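The Long Way to Kirkia
12/30/20

Every June, when the snow has left the high pass above Floltano, a small group of cars gathers in the main square before the sun is up. They are not the newest cars. Some are older than their drivers. For the next three days they will cross 300 kilometers of gravel, forest road and broken asphalt, and they will finish in Kirkia, a village with one hotel and a fountain where the winners wash their faces.

The Kirkia Regularity Trial is not a race in the way most people understand the word. The winner is the crew that passes each control closest to the given time. Arrive one second early and you lose a point. Arrive one second late and you lose a point also. It sounds gentle, and I believed it was gentle until I sat in the navigator's seat.

I learned the rules in the evening before the start, at a table in the back of the Beaulieu garage. The garage has been the home of the trial from its first edition, 13 years ago. On the wall there are maps with old coffee stains, and beside the door hangs a wooden board where crews write the stage times in chalk. I was given a road book, two pencils and a stopwatch with a red button. "Do not look at the view," my driver told me. It was good advice and I did not follow it.

The first day goes from Floltano to the lake. The road is wide and the average speeds are low, so the new crews become confident. The old crews say little. They drive with the windows a little open, they listen to the tires, and they let the dust of the car in front settle before they enter a corner. In the evening the results are put up outside the hotel, and often a beginner is in the first places.

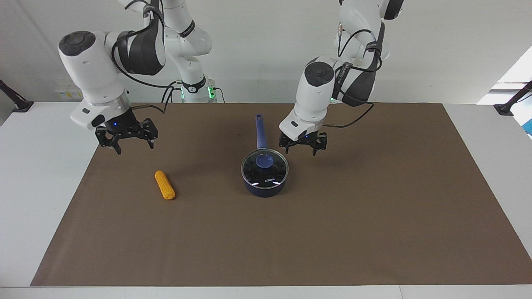
The second day is different. After the bridge at Stastgate the road climbs through pine forest, and the distance between two controls can be so short that there is no time to correct a mistake. There is a secret control also, and it moves each year. In my year it stood behind a stone barn, after a left turn that I had called as a right turn. We found the correct road again, but we were 100 seconds late. My driver did not speak until the next village, and then he asked if I wanted an apple.

What I remember most from Stastgate is the sound. A regularity car does not scream like a car in a special stage. The engine stays at one note for long minutes, and inside you hear the small things: the clips of the road book, a loose screw in the door, your own voice reading numbers. When the note changes, you know something is wrong before you see it.

At the midday halt the bonnets go up and the crews share their tools. A team that was first in the morning lent us a fan belt, although we were not far behind them in the class for older cars. I asked if this was usual. They looked at me as if I had asked whether it was usual to eat lunch.

On the third day there is the descent to Kirkia. The surface is loose, with a ditch on the inside and a low wall on the outside, and the organizers lower the average speed if rain comes in the night. It came in my year. We drove down in second gear, the wipers working badly, and I read each line of the road book twice. At the last control we were one second early.

We finished in the middle of the list. The hotel had kept soup for the crews who came late, and the cars stood along the street with mud up to the mirrors. I have already sent the form for next June, and in the box for the navigator's experience I wrote "one time."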